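Notebook, appeal record prep, Magyar matter
March, started 9:15 a.m.

Transcript volumes received from Bognár, 1,676 pages in PDF. Page numbering restarts at volume 4, so trial page cites and PDF page cites diverge from there on. Using trial page cites only. Offset table saved in the shared folder.

Ran the OCR pass at 90 percent confidence threshold. 33 pages fell below it, nearly all in the cross of the second expert. Read those by eye against the audio. Two real errors: "sustained" rendered as "stained," and a dropped "not" in the judge's answer on the jury's written query. The second one matters for ground three. Marked both.

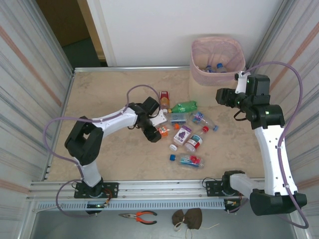

Grounds index

Ground one (juror contact): all cites checked.
Ground two (phone evidence, chain of custody): exhibit log skips from 14 to 16. Exhibit 15 was withdrawn on the record, but the log has no entry for it. Asked Lilla to request a corrected log from the registry.
Ground three (summing up): needs recutting after the "not" correction. Quoted passage in our draft argument is wrong as it stands.

Bundle limit is 2,000 pages including authorities. We fit if the duplicate bail papers come out. Removed them at 2:40 p.m. and repaginated.

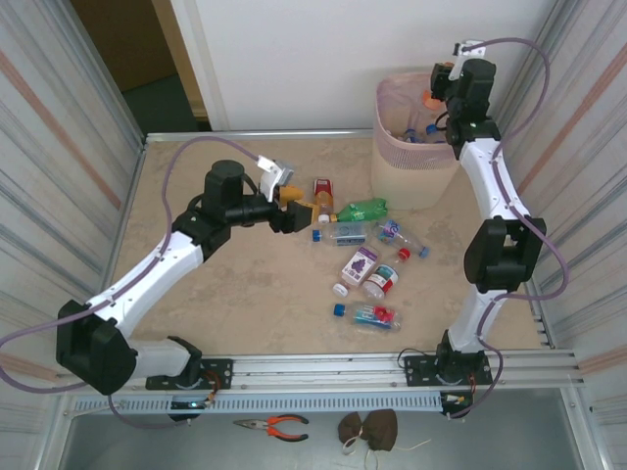 Kálmán Kun disagrees on the bail papers: the second set carries the judge's handwritten note on the hearing date, and ground one cites that date. He wants that set kept and the clean copy dropped. Swapped them. Index to be rerun tomorrow before it goes to Győző.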